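4. Evaluation of the Nostico household simulation kit 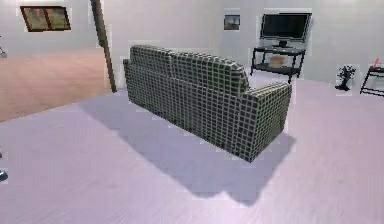

What does a buyer receive with the Nostico kit? A licence for the simulator, a library of furnished domestic interiors, a set of navigation and search tasks, and a scoring tool that writes its results to a plain text log.

Figure 4. A living room from the Nostico interior library, with the patterned sofa seen from behind and the television against the back wall.

4.1 Scope of the review

The kit is sold by Culier to laboratories and small manufacturers that wish to test the software of a household robot before committing it to hardware. The present section reports on the standard edition. The extended edition, which adds outdoor areas and stairs, was not made available to the authors and is not considered further.

The review was limited to three matters: the ease with which the kit may be installed and maintained, the suitability of the supplied interiors for navigation and object search, and the fairness of the scoring. The mechanical accuracy of grasping was left aside. The supplier's own documentation advises against the use of the standard edition for contact-rich work, and the authors saw no reason to test a claim that had not been made.

All work was carried out on two desktop machines of the same specification, maintained by Miklós Tóth, who also wrote the scripts used to start and stop the trials. The machines had no connection to the supplier's servers once the licence had been confirmed. This arrangement is permitted under the licence and is likely to be of interest to organisations with strict network rules.

4.2 Interiors

The interiors are supplied as closed files. Furniture may be moved, turned or removed through the scene editor, but the shape of an individual piece cannot be altered. New pieces may be imported in the usual exchange formats, and the import tool gave no difficulty with models of moderate size. Very detailed models slowed the editor considerably, and several had to be simplified before they could be placed.

The room shown in Figure 4 was used for the search trials. It was chosen for the large sofa, which is set diagonally on an open floor and presents a high, closed back. A robot approaching from behind has no view of the seat and must select a side on which to pass. Between the right armrest and the television stand there is clear floor. At the left end of the sofa a tall dark post stands just behind the armrest, and a planner that allows too little clearance at corners will tend to do badly on that side.

The fabric of the sofa also deserves comment. It carries a regular grid of pale lines over a dark greyish-green ground, and the lines follow the rounded top of the backrest. Repeated patterns of this kind are a known difficulty for methods that match small features between views, as one cell may readily be taken for its neighbour. Plain upholstery is available in the same library. The authors recommend that both be used, so that errors of matching can be told apart from errors of planning.

The sofa meets the floor directly, with no visible legs, whereas the television stand is an open black frame on slender legs. A range sensor set at a low height will therefore report a solid obstacle in the first case and thin, broken returns in the second. The small potted plant near the stand, with its narrow stems and sparse foliage, raises the same question in a more severe form. It was found useful to have these types of obstacle within one room, and purchasers who build their own interiors may wish to keep a similar mixture.

Lighting in the supplied rooms is even and bright by default, with soft shadows. The shadow of the sofa covers a broad area of the pale floor, and one of the colour-based floor detectors under trial, Vass, repeatedly marked its edge as the limit of free space. The depth-based detector, Ula, did not. The lamps can be dimmed or moved in the editor, but the softness of the shadows cannot be changed. This is a weakness. A room with strong low sunlight cannot be reproduced in the standard edition, and such light is common in real homes.

4.3 Trial procedure

Each detector was run for 500 trials. At the start of a trial the robot was placed at a random point on the floor with a random heading and was given the name of an object to be found. A trial ended when the object was reported, when the robot came into contact with furniture, or when the time limit was reached. Start positions were drawn in advance and stored, so that both detectors faced the same sequence.

The scoring tool records a trial as complete only if the object is reported from within a set distance and with a clear line of sight. The distance may be changed by the user. It was left at the supplied value throughout, in order that the results might be compared with those of other purchasers.

4.4 Results

Ula completed 95 per cent of its trials. Vass completed fewer, and the greater part of its failures arose in trials that began behind the sofa. When these failures were replayed, the robot was usually found to have stopped short of the shadow and to have turned in place until the time limit was reached. Replacing the patterned fabric with a plain one made little difference to Vass and none to Ula, from which it may be supposed that lighting, and the treatment of shadow in particular, was the main cause.

The scoring tool behaved consistently. Repeated runs from the same stored positions gave the same outcome on both machines. A fault was found in the log writer, which left out the final line if the program was closed by hand, and this was reported to the supplier in May. A corrected version was received and has been used for the figures given above.

4.5 Maintenance and support

Installation required less than a working day for each machine. The written guide is clear on the subject of licences and graphics drivers but says little about the scene editor, and several of its functions were learned only by trial. Questions sent to the support desk were answered in full, though those sent late in the week were generally held until Monday.

Updates are delivered as complete packages, and earlier versions are not kept unless the user makes a copy. Laboratories that intend to publish results should retain the package with which those results were obtained, together with the stored start positions. The import tool and the scoring tool carry separate version numbers, and both should be stated.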